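## Drying and storing running rigging

Rinse sheets and halyards in fresh water after every regatta weekend. Salt left in the cover stiffens the line and wears the sheaves. Use lukewarm water, no detergent, and soak for 14 hours.

Coil each line loosely and lay it on an open wire shelf, one layer deep. Solid shelves hold moisture against the underside. Turn the coils once a day.

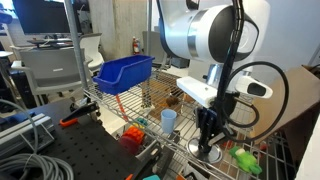
## Blocks and shackles

1. Flush ball-bearing blocks with fresh water while turning the sheave by hand.
2. Dry for 4 days before bagging.
3. Apply one drop of Skorero dry lubricant to each shackle thread. Wipe off the excess.
4. Tag each bag with boat name and position.

Do not oil plastic bearings. Oil collects grit.

## Sails

Roll laminate jibs and tie them in two places. Fold Dacron mainsails on a different crease each time.

Jarmo Lappalainen, January 26, 2023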